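Re: [tableware] Mixed sets, and whether a patterned tray "pulls them together"
From: Viktória Somogyi
Sun 27 April

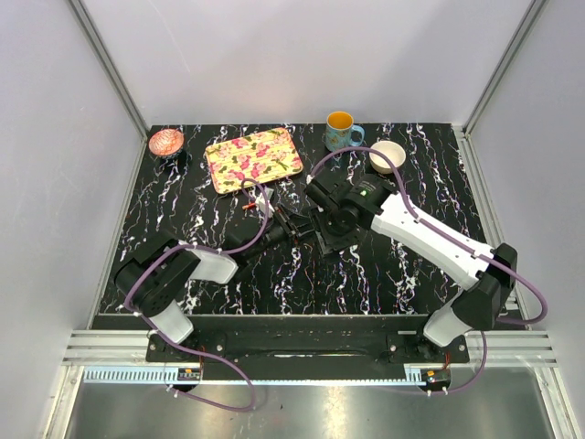 Vinzenz Frei wrote:

> A flowered tray will pull almost any odd crockery together, because the eye reads the tray first and forgives what is put on it. I have done this for years with the leftovers of three services and no guest has ever remarked on it. The rule I give people is one busy pattern, one strong plain colour and one piece in cream or white. After that you can stop buying sets altogether. I would go further and say a matched set looks a bit timid these days.
>
> As to the lot at Lestberg, I think 351 was fair for what was in the box, and I would have gone higher for the mugs alone.

I've read this twice and I still don't believe the part about the tray.

Take the four pieces at the top of this message. The tray has pink and red flowers with green leaves on pale yellow, and it's a cheerful thing, I'd have it in my kitchen. The mug is light blue with a pattern of its own and a yellow-orange inside. So that is two patterns before we get to the small round bowl, and the small round bowl is copper and pink and patterned on the inside as well. By Vinzenz's rule you are allowed one of those. The only piece that behaves is the cream-white bowl, and it would behave next to anything.

I can see that the pink in the little bowl picks up the pink in the flowers. Fine. I can talk myself into the yellow of the tray and the yellow-orange of the mug too, if I'm in a good mood. But you can do that with any four things out of any cupboard. Give me a teapot and a dog lead and I'll find you a shared colour.

What I'd like to know is what happens when you use them. My objections to the tray as peacemaker are mostly practical:

A tray only pulls things together while they're on it. Put the mug in front of one person and the bowl in front of another and the tray is back against the wall doing nothing for anybody.

The better the pattern, the less of it you see once it's loaded. I had a Palholm tray with a border of cherries and a plain middle, and that did work, because the cherries were still there when the cups were on. All-over flowers under a plate and two saucers is just a muddle with a rim.

A black table changes everything. Pale yellow on black is very sharp, and black with white veins, as here, is halfway to being a pattern itself. Vinzenz, yours is oak, if I remember your message from January. I suspect the oak is doing half the work you give the tray credit for.

On guests never remarking: mine have never remarked on the chipped gravy boat either. They're polite.

Now the money. I don't want to restart the Lestberg argument, but 351 for a mixed box with no list is a lot of trust. I asked what the marks were and was told "Brunner, mostly". Mostly is carrying a good deal there. I've turned over plenty of bowls sold to me as Brunner and found a bare foot with no mark at all. If somebody on this list has the box in front of them, would they please turn the pieces upside down and write out what they find, including the ones with nothing on. I'd take that over another round of what it might be worth to the right person.

And while I'm being difficult, I don't accept that a matched set is timid. My mother's Stellari service has been on the table at every birthday I can remember. It is dull, I grant you. It also stacks. Four odd bowls of four different widths do not stack, they lean, and sooner or later one of them goes. I'd be interested to hear how the people who have given up sets keep their shelves, since that never comes up in these threads. Do you stand everything singly? Hang the mugs? I have one cupboard, roughly as wide as a bread bin, and it won't take much more philosophy.

Where I do agree with Vinzenz is the cream piece. If you're going to mix, have more of those than you think you need. I'd turn his rule round and make it mostly plain, with a single loud thing, and let the loud thing be the mug, as you pick it up and look at it. The tray can be any old colour and live down the side of the fridge.

I'll be persuaded by a table laid for a meal, with food on it. Send one of those and I'll say so on the list.

Viktória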